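Taking Apart and Reusing Old Desktop Computers: Report of the Second Project Period
Student project, Rultham Technical College
Submitted January 17, 2025

1. Background of the project

In March our college received a delivery of used desktop computers from Canerdale, an office supply company which was changing all its machines. There were 28 towers in total. The college wanted to know how many of them could be used again in the study rooms, and our group took this question as our project. In the first period we only sorted the towers and tested which of them could start. The second period, which is the subject of this report, was about the inside of the machines, and most of all about the processor and its socket.

I was responsible for the part of the work on the motherboard. The cases and the hard drives are reported separately by the other half of the group, so I mention them only where they made a difference for us.

2. The computer and the workplace

We worked on a metal table with a slatted top. The tower is laid on its side and the side panel is taken off, so that all the parts can be reached from above. Beside it we keep a grey printed plate with slots and raised blocks. We called it the Lencho plate, after the name of the file which we started from, and the name has stayed.

Before the panel is removed, the power cable must be disconnected and the power button held down for five seconds. We wrote this on a card and put it on the wall, as in the first period it was forgotten more than once.
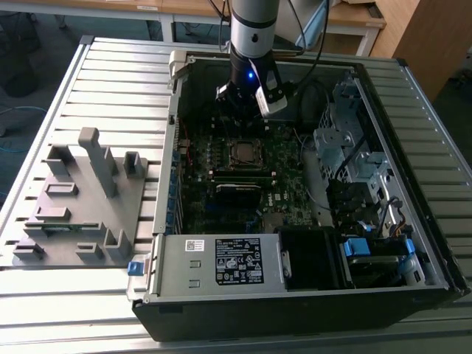 Figure 1. The open Dell tower on the slatted table, with the Lencho plate at its left.

A good point of this kind of case is that the coloured parts help a beginner. The blue tabs show where something can be released, and after the second or third computer we did not need the manual for this any more. A less good point is the cables. They pass over the drive area and it is easy to catch one with the sleeve. We now push them to the side before we begin any other work.

3. The processor socket

The socket is the most delicate place on the board. The processor is held by a metal frame, and the frame is closed with a lever. To open it, the lever is pressed down a little, moved outwards and then raised slowly. It needs more force than I expected, and the first time I was afraid that I had broken it.

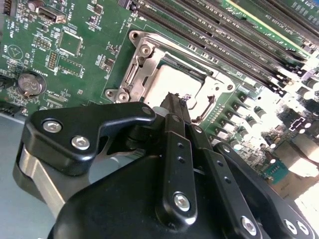

The contacts inside are very thin, and a bent one cannot always be repaired. For this reason we made the rule that the processor is moved only straight up or straight down, and never pushed sideways. A socket should also not be left open during a break. In our first week two sockets were damaged, both by a finger, and after we introduced the rule there was no more damage.

Old thermal paste was another difficulty. On many processors it was dry and hard. We cleaned it with a cloth and a little alcohol – paper leaves small fibres behind. Cleaning took up to 7 minutes for one processor, which was longer than all the other steps together.

4. Removing and putting back

With the lever raised and the frame opened, the processor can be lifted by its two edges. We put it in a box with soft foam and write the number of the tower on the lid.

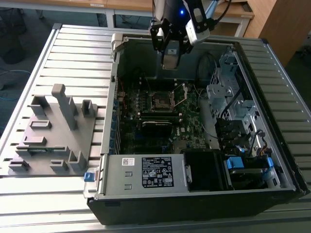

Putting back is the same work in the opposite order, but it asks for more attention. The small triangle on the processor must be at the same corner as the triangle printed on the board. If the processor does not lie flat by its own weight, it is not in the right position and must be lifted again. Only then is the frame closed and the lever brought down.

We recorded every step in Triltell, the notebook program of our department. By the end of the period it held 63 entries. Some of them are too short to be useful now, for example "done, ok", and I regret that we did not agree earlier on what an entry must contain. The best ones give the number of the tower, the position of the lever and the result of the start test.
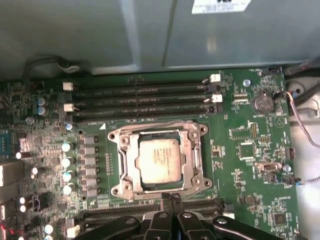 5. Plan for the next period

The memory will be the next part. We want to test each module alone and in each slot, and to write down which combinations the board accepts. We also want to make a second Lencho plate with deeper slots. Five towers are still waiting for a new power supply, and they will be left until the end.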